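Home News Reviews Kits Workshops Forum Contact

Telletti opens orders for its two-arm bench kit, and I got to play with one

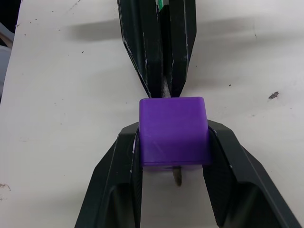
A purple cube between the fingers of one gripper, with the tip of a second just above it.

If you've been waiting for the two-arm version of the Telletti bench kit, the wait is over. Orders opened on 7th September, and I spent a good part of the afternoon at the Sasthorpe showroom getting my hands on it (and, yes, dropping things with it).

The short version for anyone skimming: you get two small arms, two grippers, a wrist camera for each, the software, and a bag of practice pieces. You bring the table and the laptop. The full kit ships in November, and the first batch is 400 units. There's also an upgrade box for people who already own the single arm, and I suspect that's the one a lot of you will want.

What I went to see was the handover task, where one arm passes a small part to the other. It's the job everybody asks about in our forum, and it's a pain to do with one arm and a clamp -- I've tried! A cube is the piece they start you off with. You hold it with one gripper, bring the other one in close, and then you find out how good your timing is. Mine was bad for the first few tries. After that I got the feel of it and didn't want to give the controls back.

The view from the wrist is what sold me. You're looking straight along the fingers at whatever you're holding, so you can see both sides of the grip. I'd been driving my old setup from an overhead camera and guessing at the last little bit. I won't miss that.

Noémi Nyitrai runs product support at Telletti and she sat with me through most of it. I asked her what trips up new owners. "They set the arms too far apart," she told me. "Then they come back to us and say the second arm can't reach. Move the bases in, run the setup again, and try it slowly." She also said the team logged more than 200 hours of handovers before they'd let the kit out the door, mostly with small printed parts.

A few grumbles from me. The setup program makes you go through every joint on both arms before it lets you do anything fun, and there's no way to save halfway. The printed manual is thin, too -- the online one is much better, so go there first. And I'd have liked longer cables. My bench at home is deep and I can already tell I'll be buying extensions.

The fingers come off with a small hex key, which is included, and spare pairs will be sold through Rocha, the same shop that carries parts for the single arm. Noémi told me the older fingers fit the new grippers, so hang on to yours. I forgot to ask about the soft pads, sorry! I'll email her and post the answer in the forum thread.

Sovholm, the makerspace by the canal, has put its name down for a kit and plans to run beginner evenings with it once it arrives. They've got 80 people on the list already, so if you'd like to try before you buy, I'd get your name in soon.

Telletti is taking a deposit of 100 dollars to hold a kit, and you can get it back any time before yours ships. I've put mine down.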